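August 1, 2023

Long one. Feet hurt and I sat down all day, explain that.

Cell at the Revus building was down again when I got in. Not down down, just refusing to home the gripper. Sits there, clicks, faults, sits there. Gemma Oakley had left a note on the keyboard, "same as before but worse," great, thanks Gemma. Before was the cable. Checked the cable first. Fine. Checked it again anyway.

Pulled the cover off the hand. Left finger carriage was dry and had grit in it, the gray paste kind. Wiped the rail, new grease, ran it by hand end to end until it stopped catching. 8 screws on that cover and I had 7 when I put it back. Found the last one in my sleeve at lunch. Must remember the parts tray, I say this every single time.

Homed on the second try after that. Closed width still off though, almost 5 mm, so the fingers think they're shut when they aren't. Redid the zero with the feeler block and typed the new offset in. Forgot to save. Power cycled. Lost it. Did it all over agian. Wrote SAVE on the back of my hand, its still there.

Afternoon was the sim side. Drultano wants the wrist view in the kitchen model to agree with the real cell before anybody runs the overnight batch, fair enough, but the config still had the old finger offsets from October. So new numbers in, reload, wait, look. Fingers open, nothing held, wrist rolled way over so I could see how both pads sit against the base. Left one is very pale in there and the right one much darker, want to ask whether thats just the lighting or two different materials assigned. Didnt touch it.
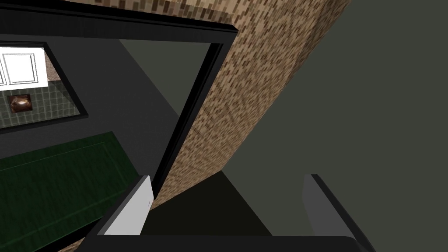
Wrist view in the kitchen sim, fingers open and empty.

The tilt made me a bit seasick tbh. Cabinets and backsplash tile going off at an angle, big speckled panel right up the middle. Stared at it too long. Tiny reddish mark on the left pad as well, no idea, put it on the list.

Then the closing test. First run they went through each other, sign error, mine. Second run ok. Left it looping while I ate crackers and filled in the log. Counter on the real hand says 2,296 cycles since the last service so the grease interval is clearly wrong, whoever picked it. Probably me. Put it down to 48 hours of run time for now and will see what the rail looks like.

Parsons called about the spare finger pads. Backordered. Said I'd take the softer ones if they have those – he's checking. Also the air filter on the cell cabinet is disgusting, I banged it out on the back step and got it all down my shirt. Need to order two.

Gemma came by at the end and watched it home five times in a row without a fault. She said huh. Taking that as praise.

Tomorrow:
– save the offset to the backup file too, not just the controller
– tighten the wrist connector, it has a bit of wiggle
– ask about the pad materials and the red mark
– filters
– give Amis his hex keys back before he notices

Overnight batch is NOT running, told Drultano one more day. He took it ok. Rice and eggs for dinner, too tired for anything else. Phone on 5 percent and the charger is in my bag at work.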